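# How a Robot Learns by Copying Hands

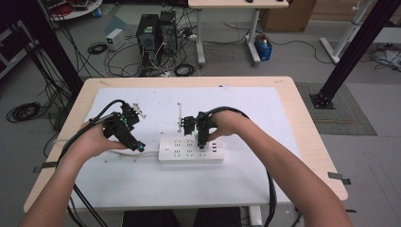
A robot arm does not know how to pick anything up when it is new. Someone has to show it. One way to do this is to write long lists of commands, such as "move left" and "close the jaws." Another way is to let a person do the job while a computer records every move. The second way is called learning from demonstration. In the method on this page, the person holds a robotic gripper in each hand, and each gripper has a cable running from the back of it. The right gripper points straight down at a white power strip on the table. The person is using the same kind of jaws that a robot would use, so the robot can copy the moves more easily.

## What is a gripper?

A gripper is the hand of a robot. Yours has four fingers and a thumb. A simple gripper has two hard parts called jaws, which open and close. It cannot feel a surface the way your skin can. A person using one has to work with less than a hand can do, and the robot will have the same limits.

## What gets recorded?

The Druta project stores three kinds of information:

- where each gripper is
- which way it is tilted
- how wide its jaws are open

These are saved many times each second. One full try at a job, from start to finish, is called a demonstration. A short demonstration makes a long table of numbers, and a person would find it very dull to read. A computer can read it quickly.

Video is saved too. The numbers tell the computer how the grippers moved. The video tells it what was on the table at the time.

## How does the computer learn?

The computer runs a program called a model. The model looks at one moment of video and guesses the next move. Then it checks the guess against what the person did. If the guess was wrong, the model changes itself by a very small amount and tries again. This is called training.

Early guesses are poor. After a great many tries, the guesses get closer to the real moves.

## The test

Tia Fairclough and her team at Borside wanted to find out how many demonstrations a robot needs. The job was to lift a small block and set it down inside a square drawn on the table. They trained three models. Each one learned from a different number of demonstrations. Then each model controlled the same robot for 300 tries.

| Model | Demonstrations used | Good tries out of 300 |
|---|---|---|
| A | 300 | 96 |
| B | 667 | 201 |
| C | 2000 | 243 |

A try was good only if the whole block ended up inside the square. A block on the line was marked as a miss.

## What the numbers mean

Model B had a little more than twice as many demonstrations as Model A, and it had a little more than twice as many good tries. Model C had almost three times as many demonstrations as Model B. It did better, but only by 42 tries. More practice helped each time - the help just got smaller.

The team also looked at the misses. Many happened when the block started near the edge of the table. Most of the demonstrations began with the block close to the middle, so the models had seen few examples of the other case. In January the team recorded new demonstrations with the block in six starting places. Those results are not finished.

## Try it yourself

You need two spoons, a dry sponge, and a partner.

1. Hold one spoon in each hand.
2. Lift the sponge using only the spoons and put it on a plate.
3. Have your partner write down each move you make.
4. Give the list to someone who did not watch, and ask them to follow it exactly.

Look for the step where the list stops working. It may be a move you made without thinking about it - a small turn of the wrist, for instance. Add that move to the list and run the test again.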